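Home Food Family Archive Contact

We use cookies to keep this site running. Accept Manage settings

Getting dinner on the table after six
October. By Evelien Nijs

Marisol Zapata worked evenings at the Verschueren bakery in Plestport for 11 years before she began teaching cooking to parents. Her class, Dirasura, meets in the hall behind the library and takes 16 people at a time. Most of them, she says, already know how to cook.

"They can follow a recipe. They get home at six with two tired kids and they can't think. That's a different problem, and a recipe doesn't fix it."

The first session has no cooking in it. People write down what they ate for dinner over the last two weeks, takeout included. Zapata asks them to be truthful and tells them her own list first, which last month had cereal on it twice.

"Almost everyone finds they make the same five or six things," she says. "They're embarrassed by that. I tell them to keep the list and put it on the fridge. My mother made lentils every week of my life and I never complained. Well, I complained a little."

She is less relaxed about snacks. Her own children used to eat crackers in the car and then refuse supper, and it took her most of a winter to connect the two. Now there is fruit when they get in, and nothing else until the meal.
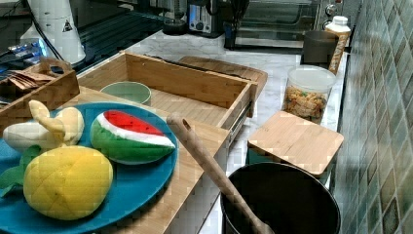 Children who won't eat

About half the questions in class are on this subject. Zapata says she has no training in it and sends parents with real worries to their doctor. For ordinary fussiness she has a few habits she sticks to.

She serves one thing at each meal that she knows the child will eat, even if it is plain rice. She doesn't talk about the rest of the plate. New food goes in a small bowl in the middle of the table, and whoever wants some takes some.

"My son looked at squash for a year. I mean he looked at it. Then at his cousin's house he ate three helpings, and I had to sit there and act normal."

Kobe Vandenberghe, who took the class last spring, told her the bowl was the only thing he kept from the course. She took that as a compliment.

The half hour in the morning

Zapata does her chopping before work. She gets up at six, makes coffee, and cuts whatever the evening meal needs. Onions go in a jar with a tight lid, and carrots go in water. Potatoes she leaves alone until later. 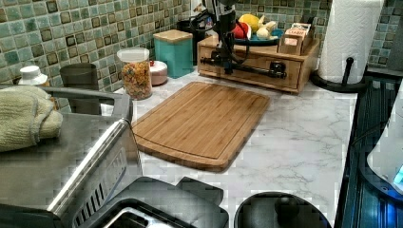

A bamboo cutting board on a marble-patterned counter, with sea green tile behind.

She owns two knives and sharpens them herself, badly by her own account. Students ask what to buy and she usually says nothing until they have cooked for a month with what they have. A board that doesn't slide is worth paying for. A damp towel under it does the same job.

"I had 10 gadgets in a drawer when we moved to Zadanberg Street. I gave away all but the peeler. My sister has the garlic press now, and she doesn't use it either."

The next course starts after the holidays, and 21 people have already asked for a place. She is thinking of adding a second evening if the library agrees.

Sign up for our newsletter and get new articles by email.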